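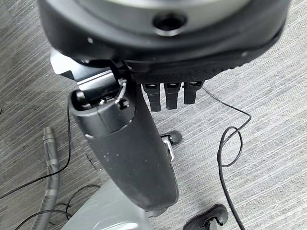
Osmont Bench Arm, kit and plans

The Osmont is a hobby robot arm for people who want to build one at home or in a shared workshop. It comes as a kit of machined links, joint housings and fasteners, with a full set of drawings. The actuators, hand and power supply are sold separately so you can use what you already own. The current drawing set is revision 8.

The design started as Chutima Bunnag's own build and moved to the shared workshop when the spare bedroom got too small. The kit follows the workshop version, with a few screws moved to where you can get a driver onto them.

What's in the box

Base plate and lower joint housing
Upper and lower links, aluminium
Wrist plate with the Isesis bolt pattern
Bag of metric fasteners, sorted by joint
Cable clips and two hook-and-loop straps
Printed build guide (also supplied as a PDF)

What you need to supply

Joint actuators to suit the Isesis pattern
A hand or gripper
24 V power supply with an emergency stop
Computer running the Yimyam controller software
Hex drivers, a small torque driver, thread locker

Specifications

Reach, shoulder centre to wrist plate: 798 mm
Reach with the Arkard hand fitted: 1,006 mm
Packed carton length: 844 mm
Link finish: bare metal
Mounting: bench, trolley or floor stand

Building it

Allow two weekends. The first goes on the mechanical assembly, the second on wiring and calibration. Build from the base up and leave every joint finger-tight until the wrist plate is on, then work back down with the torque driver. The lower joint housing has a dowel that fits only one way around. If it won't seat, turn the housing over.

Run the cables before fitting the hand. Leave slack at each joint and move the arm by hand through its whole travel before you put the straps on. Most of the faults we get asked about are a cable pulled tight at the elbow.

The wiring diagram was redrawn in April and the wire colours on sheet five now match the connector list. Anyone working from an older printout should download the new sheet.

Fitting a hand

The wrist plate takes the Arkard multi-fingered hand directly. Other hands will need an adaptor, and a blank adaptor plate is available for drilling yourself. Once the hand is on, enter its weight in the Yimyam setup page. The arm will sag or overshoot if this is left at zero.

For grip testing we use ordinary household things. Start with a sponge or an empty plastic bottle, then move on to a mug. Keep the speed limit at its lowest setting until you're happy with the finger positions.

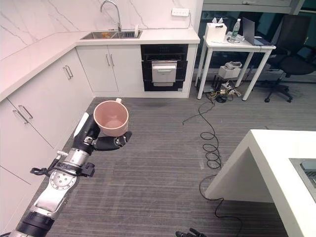 Arm and multi-fingered hand with a ceramic mug.

Where to put it

The arm needs a clear area wider than its full reach on every side. Kitchens and workbenches both work, but tie up any cable that crosses the floor within reach of the arm and keep chargers and power boards out of the way. Children and pets should be out of the room when the actuators are live.

Spares and support

All links, housings and fasteners can be ordered singly. Quote the part number engraved on the piece or listed on sheet two of the drawings. Nuanchan Jaidee looks after spares and answers build questions by email, usually in the evening. Photos of the joint in question are a help, with the cover off if possible.

Kits are packed to order. Drawings can be bought on their own, and the price comes off the kit if you order one later.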